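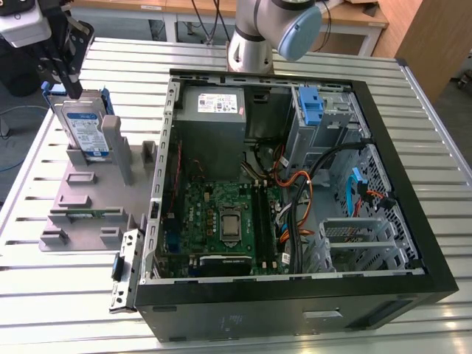

Notice to the Residents of Plastton Concerning the Bell

14 May 2018

The Office of Municipal Hours wishes to inform all residents that the bell in the tower at Combridge Square will cease to strike the hour of four in the afternoon, beginning on the first day of July. All other hours will be struck as before. Residents who rely upon the hour of four for the closing of shops, the collection of children or the taking of medicine are asked to make other arrangements.

The Office is aware that this decision will cause inconvenience. It was reached after a review of the letters received since the bell was rehung, of which there are 2,910. The greater part of these letters concern the hour of four. They state that when the bell strikes at that hour it is answered by a second bell, lower in pitch, from the direction of the Catura marshes. There is no bell in the marshes. The chapel that once stood there was taken down before the present road was laid, and its bell was sold by weight to the Boutros foundry, whose ledger records the sale and the melting.

In the winter the Office sent two inspectors to the marshes on 10 successive afternoons. Their report may be read at the front desk during opening hours. The inspectors heard the second bell on each afternoon and were unable to agree on where it came from. The senior inspector placed it to the north, beyond the sluice. The junior inspector wrote that it seemed to come from under the path, and that she had stopped walking in order to be certain. On the final afternoon they heard it before the bell in the square had been struck. The ringer has been interviewed and his timekeeping is not in question.

Several residents have written to ask that the hour be kept. One letter, unsigned, states that the writer's mother was married in the chapel and that she puts down her work at four o'clock and goes to the window. The Office has read this letter with care. It has been placed in the permanent record together with the others, and a copy of this notice has been delivered to every house on the marsh side of the road, there being no return address.

A trial was held in the spring, during which the hour of four was left silent. On the first afternoon the second bell was not heard. On the second it was heard four times, at the usual interval. The inspectors noted that people in the square stood still until it had finished, and that a man selling onions took off his hat.

The Office does not consider that the trial failed. Its duty under the town charter is to strike the hours for Plastton, and it is satisfied that at four o'clock the hour is being struck.

The ringer's wages will not be reduced. The rope will be tied back between three and five, and the door at the foot of the stairs will be left unlocked, as he has requested.

Objections may be submitted in writing at the front desk. The desk closes at four.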